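Boletín de Etora - Taller y ensayos

Comparativa de dedos para la pinza paralela: lo que llevamos hasta ahora

Desde marzo tenemos pendiente decidir qué dedos se quedan montados de forma fija en el brazo de ensayos. Los candidatos eran dos: los rígidos de punta estrecha que ya conocéis y los blandos de silicona que nos prestó Brurnevar. Volkan Güneş y Hatice Bilgin han dedicado las últimas semanas a pasarlos por las mismas tareas, con el mismo controlador y la misma cámara de muñeca, y este es el resumen que prometimos en la reunión.

El banco de pruebas es sencillo. Sobre la encimera de mármol gris se trabaja con una cesta blanca perforada, fruta de distintos tamaños y bolsas de plástico transparente con cierre. La fruta grande sirve para medir la apertura y el centrado. La pequeña, y sobre todo las uvas, para ver qué ocurre cuando hay que sacar una pieza sin arrastrar a las vecinas. Las bolsas se añadieron al final, a petición de Jocelyn Després, que lleva tiempo diciendo que con objetos duros cualquier pinza queda bien.
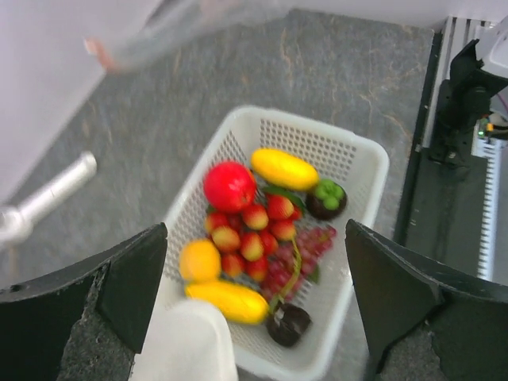

En las piezas redondas apenas hay diferencia. Los dedos blandos perdonan más un error de posición y los rígidos obligan a afinar la aproximación, pero los dos juegos completan el ciclo a la velocidad que usamos normalmente. La cosa cambia cuando los objetos están juntos. La silicona es más ancha en la punta y empuja lo que tiene al lado, de modo que hay que repetir la entrada con frecuencia. Con la punta estrecha se entra mejor entre dos piezas, a cambio de vigilar la fuerza de cierre. Hatice la bajó dos veces durante la primera semana y desde entonces no la ha vuelto a tocar.

En total se han registrado 1.634 ciclos entre ambos juegos. Los datos están en la carpeta compartida, separados por tipo de dedo y por tarea. Faltan por revisar los de los últimos días, así que pedimos que nadie saque todavía porcentajes de ahí para presentaciones.

Sobre la cámara de muñeca hay una observación que conviene tener en cuenta. Los dedos ocupan bastante parte de la imagen, y cuanto más se acerca la pinza al objeto, menos se ve de él. Con los blandos el problema es mayor por el grosor. Sinan Bozkurt ha probado a inclinar el soporte y se gana algo de visión sobre la punta, aunque se pierde la zona más alejada. De momento seguimos con la inclinación original y se estudiará una segunda cámara fija.

Las bolsas han sido la parte más lenta. El plástico transparente da brillos y se deforma en cuanto se toca, y el detector de bordes que usamos para la fruta no sirve. Lo que mejor resultado ha dado es buscar la tira del cierre, que tiene color, y agarrar por ahí. Los dedos rígidos la pellizcan bien. Los de silicona también la cogen, pero al levantar peso la tira se desliza poco a poco entre las almohadillas - Volkan calcula que a partir de cierta carga habría que añadir textura a la superficie de contacto. Altıntaş nos ha ofrecido unas láminas adhesivas para probarlo.

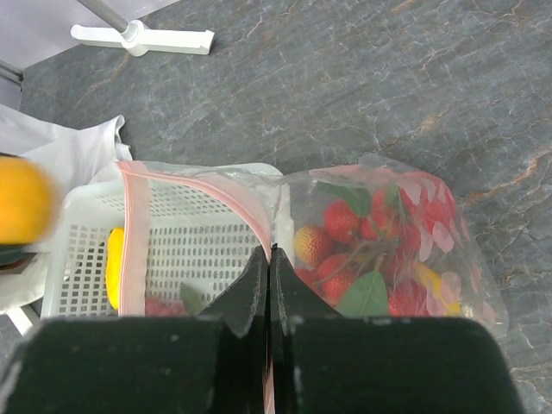
¿Hay que recalibrar el brazo cada vez que se cambian los dedos?

Basta con actualizar el punto central de la herramienta y repetir la comprobación de cierre en vacío. La calibración entre cámara y brazo se mantiene mientras no se afloje el soporte. Si alguien lo mueve, que lo apunte en la hoja del puesto y avise a Sinan antes de lanzar una serie.

El controlador Trusto se ha portado bien en general. Hubo cuatro paradas por exceso de corriente, todas con los dedos rígidos y antes del cambio de fuerza. Gönül Yazıcı ha guardado los registros y ha fijado un límite nuevo en la configuración común. Quien tenga una copia local antigua debería descargarla otra vez.

La propuesta que se llevará a la próxima reunión es dejar los rígidos como juego habitual y reservar los de silicona para piezas sueltas y delicadas. Antes queremos hacer una tanda más con bolsas llenas, con y sin las láminas. El puesto estará ocupado por las mañanas mientras dure la tanda; por las tardes se puede reservar como siempre, a través de Hatice.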